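Household Economics, Handout 4: Rented Rooms and Who Pays for the Paint

Reading for this week: the Khokhar chapter on deposits, all 23 pages. Yes, the tables too.

A deposit is money you lend your landlord, free of interest, while he decides how he feels about your walls. Most leases allow for "fair wear and tear" and then decline to say what it is. Courts tend to ask how old the paint was and how long the tenant stayed.

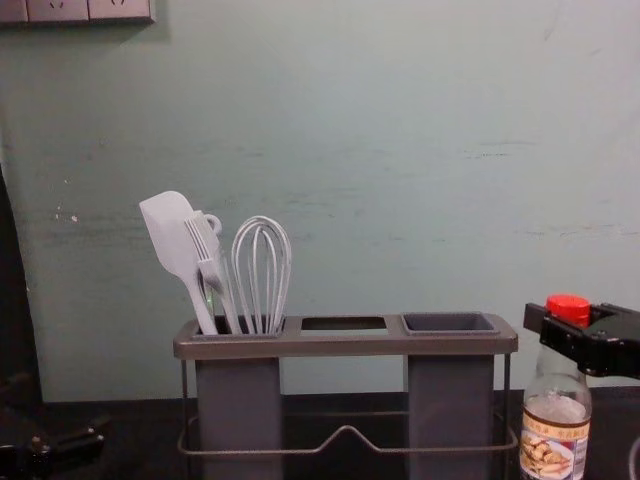 Fig. 1. Scuffs and small chips on a painted kitchen wall.

Work the Trusitz case before class. Repainting costs $2000. The tenant stayed 26 months and the landlord wants the full sum, as if paint lived forever. Assume a useful life of 100 months and straight-line loss of value. What can he fairly claim?

Show your steps. "He seems greedy" is a sound instinct and earns no points.

The Nerkel lease is due in December. Bring a marked copy, with every use of "reasonable" circled. You will need a second pen.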